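Dundari two-arm gripper comparison: read me first

Version of 16 September 2019

Contents of this file

1. What the data is
2. The cell
3. The grippers and fingers
4. How a trial is run
5. Files and columns
6. Known problems
7. Remarks received
8. Use and contact

1. What the data is

Dundari is a set of 964 trials in which two arms work over one table and try to pick up, hold, pass or sweep small household things. The purpose was to compare finger shapes. We had two sets of fingers on the shelf, one from Nimora and one which we cut ourselves, and we wanted to know which one we should keep for the long work planned in October. The data was collected for our own decision. We publish it because two other groups asked for the same numbers and it is easier to give everything at once.

Please do not read it as a test of the arms. Both arms are of the same model and they were not changed between the trials.

2. The cell

The cell is a frame of aluminium profile with a table inside. The arms stand on the front rail, one at the left and one at the right, and they share the middle of the table. The walls are covered with butterfly wallpaper and the table top has a marble pattern. We chose a busy background on purpose. In our earlier cell the walls were plain grey, and the software for finding objects became very good at grey walls and quite bad at everything else. A plant stays at the back left, and there are two wire baskets, a black one hanging at the back and a white one on the left wall. All of these are marked as fixed in the scene file and should not be used as targets. 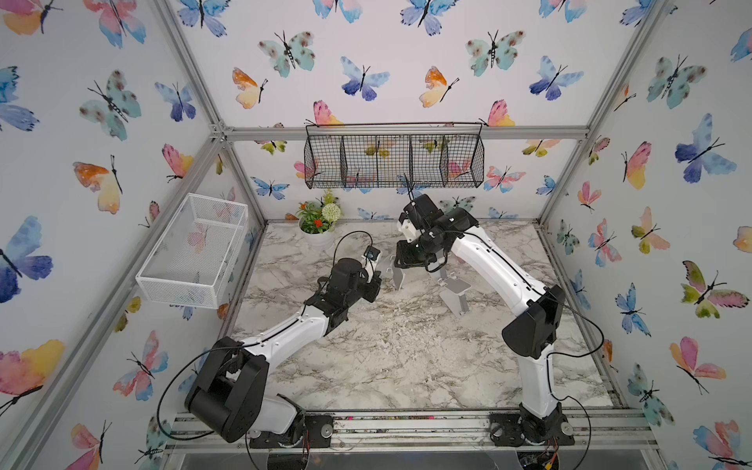
Before each session the two grippers are brought to face each other over the middle, and the operator checks the gap by eye and then with a feeler gauge. If the gap has changed by more than 2 mm from the value in the session file, the calibration is repeated. It sounds strict, but a small error at the shoulder becomes a large one at the finger tip, and for a hand-over both errors are added.

The controller for both arms is a Tikkanen unit with one clock. In the first weeks we used two separate controllers, and the time stamps moved apart during a long session. Those sessions are not included.

3. The grippers and fingers

The gripper body is the same on both sides. Only the fingers are exchanged. In the tables the sets have short names:

N: the Nimora fingers, as delivered, with the pads on.
K: our own fingers, cut after a drawing which we call Kodach. The drawing is in the folder "drawings".

Set K is cheaper and is quicker to replace after a crash. Its weak point is stiffness. When the load is at the very end of the finger, the finger bends and the object turns in the grip. Set N bends less, but it is thicker and does not go well under flat things.

A third set, with soft tips, was tried for one session and was taken off again. The tips collected dirt and after 16 trials they did not hold anything smooth.

4. How a trial is run

The operator places the objects according to the card for the trial and goes out of the safety area. One arm is named as the leading arm. The other arm may help, but it may not touch the object before the leading arm has reported contact. A trial ends when the object is at its goal, when it has been dropped, or when 3000 control steps have passed. There is no second attempt in the same trial.

The cards are in four groups: pick and place, hold and turn, hand-over, and sweeping with a hand brush. The sweeping group is the hardest for the fingers. The handle of a brush is round, the force comes from the side, and the arm must keep the brush at the same angle during the whole stroke. For this group we record also the motor current of the gripper, so that one can see when the grip begins to slip.

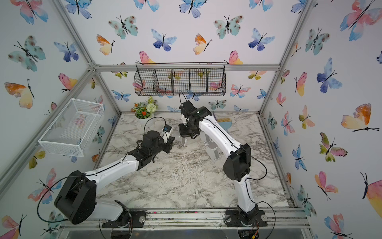 Kieran Cronin wrote to us after reading an early copy that the sweeping trials should be scored by the weight of what remains on the table and not by the judgement of the operator, as two operators will not agree on what is clean. We think he is right. The column "clean" is therefore marked as subjective in this version, and a column for weight is prepared but still blank.

5. Files and columns

trials.csv: one line for each trial.
sessions.csv: one line for each session, with the calibration values.
scene.json: positions of the fixed things in the cell.
drawings: the Kodach fingers.
logs: joint positions, gripper opening and, for sweeping, motor current.

The columns of trials.csv which need some explanation:

lead: L or R, seen from the front rail.
fingers_l, fingers_r: N or K. The two sides can be different.
end: goal, drop or time.
clean: yes, partly or no, only for sweeping. Subjective, see above.
note: free text from the operator. The spelling is not corrected.

6. Known problems

The sets are not balanced. Set K was used more often on the right arm than on the left, so please compare inside one side first and only then between the sides.

The wrist cameras were focused again in the middle of the collection. The sessions before this are marked "old focus". The older images are usable for finding large objects, but we would not measure anything small in them.

In some logs the gripper opening shows a small negative value when the gripper is fully closed. It is an offset error and can be set to zero.

7. Remarks received

If you send a remark, please name the session and the trial number. Remarks about the method go into this file in the next version, with your name if you allow it. Corrections of single lines go only into the change list.

8. Use and contact

The data and the drawings may be used freely, also for teaching. We ask you to mention Dundari and the version date. Questions can be sent to the address in the file "contact". We answer slowly during October, when the cell is in use every day.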